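Hovbridge Amphitheatre: Frequently Asked Questions

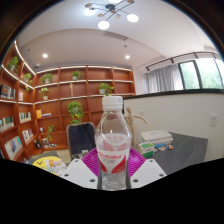 Clear plastic bottle with a white screw cap.

When do doors open?
Doors open at 6:00 p.m. for all evening concerts.

May I bring a drink?
One sealed plastic bottle is permitted per guest.

How many tickets may I purchase?
Orders are limited to eight tickets. The venue seats 2909, with 142 places reserved for accessible seating.

Are refunds available?
Refunds are issued only for canceled shows.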